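Candell reopens Ellness activity rooms with tiled floors and white worktops

ELLNESS, 17 Apr 2025 — Candell has reopened the ground-floor activity rooms at Ellness after replacing the floors and worktops and setting new rules for putting equipment away. The rooms are now open to all registered groups.

The work covered 3,162 square feet. Carpet in the main room and the side corridor was taken up and replaced with beige tile supplied by Cerero. The tile can be swept and mopped between bookings, and small pieces that drop during a session are easier to spot on it than they were on the old dark carpet. 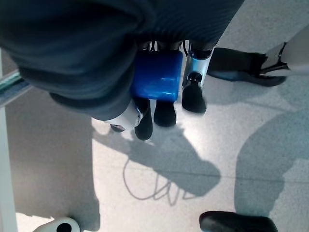
Bright blue plastic near floor level at Ellness.

Candell also changed the tables and counters. The new surfaces are white, with a smooth lip along the front. The space underneath has been left open so that people can sit close and reach items that end up below. Groups had asked for this in a survey last June, which drew 603 replies. Most of the comments were about bending and reaching, and a smaller number were about storage.

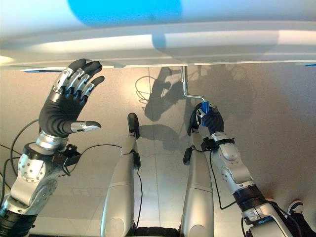
White surface over the beige tiled floor.

The equipment collection has been sorted at the same time. It now holds 1,148 items, most of them plastic pieces used for handling, stacking and sorting activities. Another 202 pieces were cracked or had no matching set and have been withdrawn. Sets are kept by color on the Yan shelving beside the entrance, with the heaviest pieces on the lowest shelf.

Groups using the rooms are asked to leave time at the end of each booking to pick up from the floor before the tables are wiped down. That includes the area under the counters. Worn or scuffed pieces may stay in use. Cracked ones should go in the tray by the door.

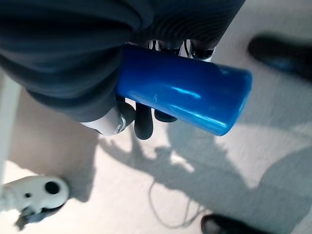
Ingvild Engebretsen said the pick-up at the end is the part her group used to skip. "We would leave with two or three pieces still on the carpet and find them the next week," she said. "On the tile you see them right away — blue especially."

She added that she would like to see a second tray, closer to the tables.

Candell will review the layout in June. Requests for longer bookings will be considered then. The booking form and the full equipment list are available at the Ellness front desk.

Contact: Ruoxi Long, Candell press office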